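Tuesday, 7.40am, bench 2

Kettle on. Tarnish trial, week 3. Writing this up before Jaxon gets in and moves everything.

Where we left off: two storage methods, plain zip bags vs the Lorix anti-tarnish paper. Same plated stock in both, all from the Stekamora order, all degreased the same afternoon. Humidity in the back cupboard still too high. Diane MacDonald says the dehumidifer needs its filter washing, I say it needs replacing. Left it running overnight anyway.

## Bags vs paper

- Zip bags, air squeezed out: slight yellowing on the clasps, chains fine
- Zip bags, air left in: worse. Two clasps gone brown at the hinge
- Lorix paper, folded once: no change I can see under the lamp
- Lorix paper, loose in the tray: patchy, bright one side and dull the other. Folding obviously matters

Paper batch cost us 114 for the pack, so not cheap if we do the whole stockroom. Full stock is 3,218 pieces going by the spring sheet. Would only do plated, leave the steel and glass alone.

Charm bracelets are the awkward ones. Mixed beads and metal, so can't go in the dip, and the elastic hates heat. Wipe only, soft cloth, then flat. Never hang them, the elastic creeps and then the gaps show. 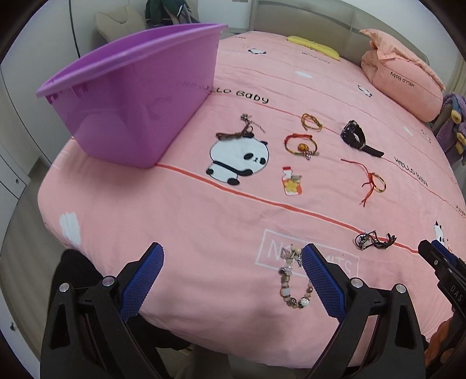
## Cleaning, current method

1. Sort by finish first. Plated / solid / cord / beaded. Don't trust the supplier labels, Gagnon had half of theirs wrong last time.
2. Lukewarm water, one drop of washing up liquid. Plated gets a quick swish and out.
3. Rinse in the second bowl. Change the water when it clouds, not when you remember.
4. Pat, don't rub. Then a cool hairdryer on clasps only.
5. Rest on kitchen roll at least overnight before bagging. I rushed lot 268 and all the trouble in March came out of that lot.
6. Cord pieces: keep the cord out of the water altogether. Metal ends get a damp cotton bud. Red dye is the worst for running, test the tail end first.

Jaxon Campbell wants to try bicarb paste on the dull clasps. Tried it myself on lot 302. Brought the shine up lovely but took the plating off the edges, can see the base metal coming through with the loupe. So no. Have told him no. Will probably have to tell him again.

## Tags

Swing tags on or off during storage? Been arguing about this since the Andgate return. Their complaint was marks on the metal where the tag had been pressing, and fair enough, I found the same on three of ours. Card seems to hold damp against the finish.

Diane's view: off, keep them in an envelope with the lot number. Mine: off for plated, on for everything else, life's too short. Compromise for now is off for plated and anything with a light coloured clasp, and whoever takes them off writes the lot on the back in pencil. PENCIL. The biro came through onto the lining of the display box.
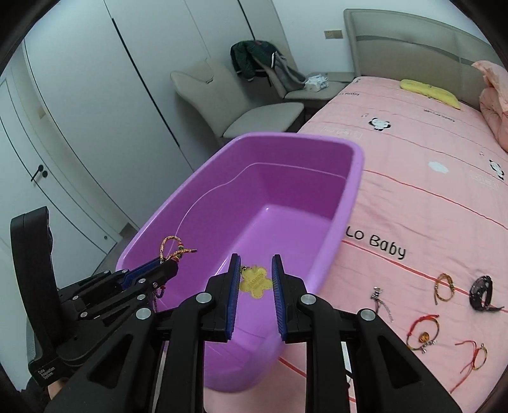

*Yellow flower tag, gold-coloured clasp. Purple basin.*

Also the ink on some of the tags is very faint now. Don't know if that's light or just cheap printing. Put one in the drawer and one on the windowsill, check both in a fortnight.

## To do

- Wash dehumidifier filter (fine, Diane, I'll do it)
- Second hygrometer for the bottom shelf, the one we have only tells us about the top
- Ring Stekamora re plating thickness, they never answered the email
- Cut more Lorix paper, smaller squares, teh big ones waste half
- Ask Andgate if they want the replacements bagged or boxed
- New cotton buds

9.15. Bottom shelf feels clammy again, moved the paper tray up one. Noted on the lid.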